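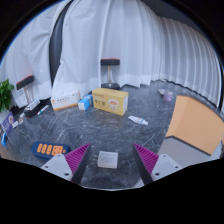 Reading time: 4 minutes

Skandar Guest Queue Display System
Equipment for attractions, exhibit halls and family entertainment venues

Overview

The Skandar Guest Queue Display System shows posted wait times, show times and boarding group numbers at the entrance to an attraction. It is supplied by Jevden to theme parks, zoos, aquariums and science centers, and may be ordered as a single display or as a networked set covering an entire park.

Each display receives its information from a base station kept in the operations office. Attendants update the posted wait from a handheld unit at the attraction entrance. Where a venue also runs timed shows, the next performance and the number of seats still open can be shown on the same display, alternating with the wait time at an interval set by the operator.

The current model replaces the Skandar Classic. Venues that own the Classic may keep their existing posts and ground anchors, as the mounting pattern has not changed.

Intended use

The system is intended for attractions with a fixed entrance and a staffed position at or near it. It can be used indoors or outdoors, in covered or uncovered queues. It is not intended for use on moving vehicles, on parade floats or within a ride envelope. It must not be connected to ride control equipment, and no reading from it should be used in deciding whether a ride may be dispatched.

Display

Characters are legible at 76 feet in full daylight. Brightness adjusts to the surrounding light and can be limited after dark for attractions where guests pass from a bright plaza into a darkened theater. Operators may choose from white, amber or green characters. The front panel is sealed and can be wiped down with a damp cloth and mild soap.

The display can show:

Posted wait in minutes
Next show time
Boarding group now being called
Temporarily closed
Closed for the day
A custom message of up to two lines

Messages may be entered in more than one language. When two languages are in use, the display alternates between them and holds the wait time on screen throughout.

Wait time estimates

The posted wait may be entered by hand or estimated by the system. To produce an estimate, an attendant gives a coded card to a guest entering the queue and collects it at the boarding position. The handheld unit reads the card at both points and sends the elapsed time to the base station. The base station can store 1307 readings before the oldest are overwritten, and the full record can be exported as a spreadsheet at any time.

Estimates are offered to the attendant for approval and are never posted automatically. Venues that wish to post a slightly longer figure than the estimate may set a standard allowance for each attraction.

Installation

Each display weighs 282 pounds with its post and base plate, and 2 people with a pallet jack are needed to position it. The site must provide a level concrete footing and a dedicated electrical circuit. Footing drawings are sent with the order confirmation and should be passed to the venue's contractor before delivery is scheduled.

Wall and canopy brackets are available for entrances without room for a post. Structural approval of the wall or canopy is the responsibility of the venue.

Commissioning takes roughly one working day for a single attraction. Jevden staff will set up the base station, pair the handheld units and train the attendants present. Venues opening for the summer season are asked to place orders early, as installation dates in May are limited.

Included with each order

Display with post and base plate, or bracket if selected
Handheld unit with charging cradle
Set of coded cards
Operator's manual, printed and electronic
Cover for off-season storage

The base station is ordered separately. One base station is sufficient for a park of ordinary size.

Finishes

The post and housing are supplied in gray, black or dark green. Themed surrounds can be made to the venue's own artwork by Czerwiński, which also produces the decorative caps listed in the accessories catalog. Surrounds must leave the ventilation slots clear on both sides of the housing.

Service and spare parts

Spare parts are held at the Brestel depot and are shipped to the venue on request. Front panels, power supplies and handheld units may be replaced by venue maintenance staff following the manual. All other repairs should be referred to the service department. Before calling, please have ready the serial number, found inside the access door at the base of the post.

An annual inspection is available under a service agreement. The inspection covers anchors, seals, wiring and battery condition, and a written report is provided to the venue.

Contacts

Sales and site surveys: Sem Leemans
Service and spare parts: Trí Vương

Quotations are prepared on receipt of a site plan showing the attraction entrance, the queue and the nearest electrical supply.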